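3.2 Preparation of the raw dough

The recipe trials were carried out in the teaching kitchen at Pastham between November and the following spring. Each batch of uncooked date and oat dough was made to a base weight of 1000 g, using the method set out by Bai and Kılıçarslan in the earlier Plivari report. Dates were soaked in cold water, drained and ground to a paste before the oat flour, almond meal and salt were added. The proportions for the three variants (Shezi, Ament and the control) are given in Table 2. The Shezi variant replaced part of the almond meal with ground sunflower seed, while the Ament variant contained more oat flour and less date paste.

Mixing was done by hand. An earlier attempt to use a food processor for the whole of the work had warmed the dough and drawn oil from the nuts, and those batches were left out of the results. The finished dough was divided into pieces of 20 g, rolled between the palms and placed in covered trays in the refrigerator until firm. 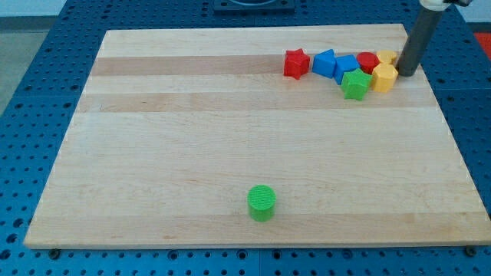 Figure 3. Wooden board with glued strips.

Tasting sessions followed on the day after rolling. A total of 50 adults took part, all of whom had stated that they had no allergy to nuts or seeds. Each person received one piece of every variant, served in random order with plain water, and was asked to score sweetness, firmness and overall liking. Tasters were not told which ingredients differed. Written remarks were invited but not required, and most of those received concerned the texture of the oat flour.

Storage was examined separately. Pieces from each variant were kept chilled for up to 3 weeks and checked for surface dryness, change of colour and any sour smell. The control and Shezi pieces were judged by the same two assessors throughout. One assessor was absent for the final check of the Ament pieces, and the scores for that check, entered on 2018-03-27, are therefore those of a single person. They are marked as such in Table 4 and were not used in the comparison of means.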